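Henach Questions Textile Recycling Claims, Publishes Results of 14-Month Household Collection Review

Group says "recycled" labels on drop-off bins tell residents very little about where old clothes end up

For release in October

LEIVA -- Henach, a consumer group that checks environmental claims made to households, today published a review of the curbside and drop-off textile programs serving the Leiva area. The review ran for 14 months. Its main finding is that most of what the programs promise on their bins, flyers and websites can't be checked by the people asked to use them.
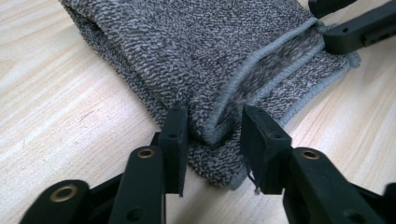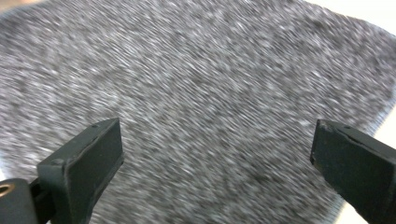
Gray heathered fabric.

What happens to a worn-out sweater after it goes into a collection bin?

In most of the programs reviewed, the operator could not say. Bins are emptied, the contents are weighed, and the load is sold to a sorter. After that, the paperwork follows the bale and stops following the garment. A sweater in good shape may be resold. One with holes may be shredded for padding, cut into wiping cloths, burned or buried. Operators tend to report all of these except the last two as "recycling," and one operator reported every pound it collected that way.

Henach asked each program for three things: the weight collected, the names of the buyers, and the share of material that was made into new yarn. Every program supplied the first. Few supplied the second. None supplied the third in a form that could be compared with anyone else's.

The group also reviewed 122 public statements made by the programs, taken from bin labels, mailers, social media posts and annual summaries. The words "given a new life" appeared again and again, with no explanation of what kind of life was meant. Several statements gave a percentage without saying what it was a percentage of. One flyer showed a T-shirt turning into another T-shirt by way of three green arrows. The operator later told Henach that the flyer was "for inspiration" and that it had no contract with any mill.

"We like the idea of textile recycling and would be pleased to see it working," Henach said in a statement. "What we have been shown so far is a lot of trucks and a lot of slogans. Residents are told that their old clothes become new clothes. When we ask how many, we are sent a brochure."

The Viteck Program

The largest program in the review is run by Viteck, which placed bins outside grocery stores, schools and apartment buildings across the area. Viteck describes its service as "closed loop." In ordinary use, that phrase means a material goes back into the same kind of product it came from.

Viteck confirmed to Henach that it sorts for resale and sells the remainder to outside buyers. It declined to name the buyers, citing commercial reasons. It also said that closed loop was "a direction of travel." Henach does not think that a shopper reading the words on a bin in a parking lot would take them that way, and has asked Viteck to remove the phrase until it can show where the loop closes.

Viteck has said it will look at the wording at its next label printing. It did not say when that would be.

What Residents Said

Henach collected 1,450 survey responses from households that had used at least one bin during the review period. Of those, 431 said they had bought new clothing sooner than they otherwise would have, on the understanding that the old items would be made into something else.

The group is careful about that number. People who answer surveys about recycling are likely to be people who care about it, and a question about past shopping depends on memory. Henach does not claim that bins cause people to buy more. It does say that the operators, several of whom state that their programs reduce consumption, have offered no figures at all.

Respondents also wrote in with complaints that Henach had not asked about. Bins were overfull in the weeks after the holidays. Instructions on wet, stained or single items differed from one bin to the next, sometimes at the same store. Socks came up more than any other item. Some programs ask for them in pairs, some take them loose, and some don't mention them.

Blended Fabrics Remain the Hard Part

Much of the clothing sold today mixes fibers, such as cotton with polyester or wool with acrylic. Mechanical recycling pulls cloth apart into short fibers, which usually need to be blended with new material before they can be spun. Chemical methods exist that can separate some blends, and announcements about them arrive often. Henach looked for a plant within trucking distance of Leiva that was taking household material from any of the programs and did not find one.

The Groment pilot, announced with some fanfare before the review began, was expected to fill this gap. Its organizers now describe it as paused. Bins carrying the Groment sticker were still in use when the review closed, and their contents were going to the same sorter as everyone else's.

Recommendations

Henach is asking program operators to publish yearly totals for resale, wiping cloths, padding, new yarn, burning and landfill as separate lines. It is asking stores and landlords who host bins to request those totals before renewing an agreement. It is also asking for one set of drop-off instructions to be used across the area.

For residents, the group's advice is modest. Keep wearing what still fits. Mend what is worth mending. Give wearable items to someone who wants them, and treat the bin as the last stop before the trash.

Operators were sent the findings ahead of publication. Their replies are printed in full at the back of the review, including one that consists of a link to a video.

Availability

The review, the survey questions and the list of statements examined can be requested from Henach free of charge. Printed copies are available at the Leiva office until 5 p.m. on working days. The group will repeat the data request next year and will publish whatever it receives, including blank forms.

About Henach

Henach reviews environmental claims aimed at households. It takes no money from waste haulers, clothing brands or recycling companies.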